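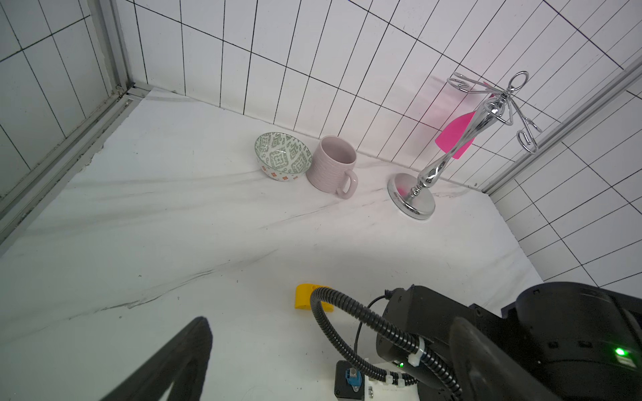
In praise of the toy library

I joined my first toy library in February, at the age of forty-four, with a membership card made out in my daughter's name and a canvas bag big enough to carry a doll's house home on the bus. I have been boring my friends about it ever since, so now it's your turn.

Ours is in Culldale, behind the swimming baths, in two rooms that used to be a travel agent's. It has 2510 toys on the shelves and you can take three home for a fortnight. Membership costs £9 a year. I've paid more than that for a plastic dinosaur that roared twice and was then left under the sofa until we moved house.

What I love most is how freely the children choose. In a shop I hover. I check the price, I check the age on the box, I start a little speech about whether we've already got something like it (we always have). At the toy library I just sit down on the carpet and let her get on with it! She has taken home a wooden till, a set of bongos and a marble run that took over the hallway so completely that we had to step over it to reach the loo. Some of it she played with for ten minutes. The bongos went back early, by my own request, and the marble run we borrowed four times.

People ask me whether it teaches children that things don't matter, if everything goes back. I think they've got this the wrong way round. My daughter looks after borrowed toys far better than the ones she owns. She packs the pieces away herself on the last evening, and when a jigsaw turned up one short she had the whole lot of us crawling about with a torch.

The building bricks are the best example I know. Every family has a box of them, and in most houses I visit the box hasn't been opened for months. Put the same sort of bricks in a borrowed tub, with a date by which they have to go back, and they are out on the table before I've got my coat off.

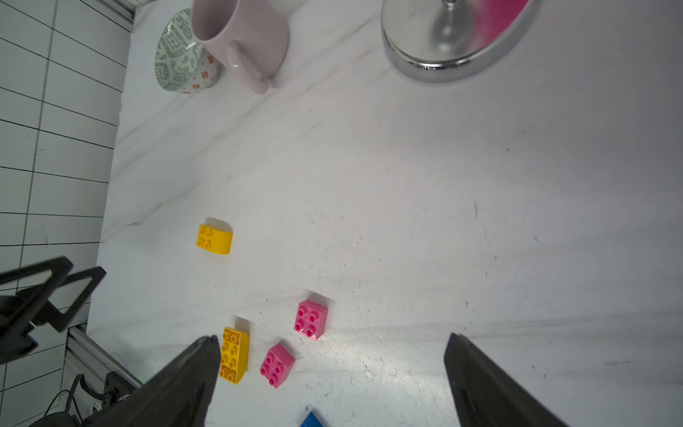 Small bricks, always worth borrowing.

I do have one complaint, and it's about money. The library is open two mornings a week and one of those is in school hours, which is no use at all to anyone over five. Benjie Tan, who runs the desk, tells me that a third morning would cost around £792 a term in rent and heating. Our council spent far more than that on the new planters outside the station. I like the planters! I'd just like both, and I'd like whoever draws up next year's budget to come and spend a Saturday on that carpet first.

There are 244 families signed up now, and the waiting list for the ride-on tractor runs well into the autumn. We're ninth. My daughter has already decided where it will be parked.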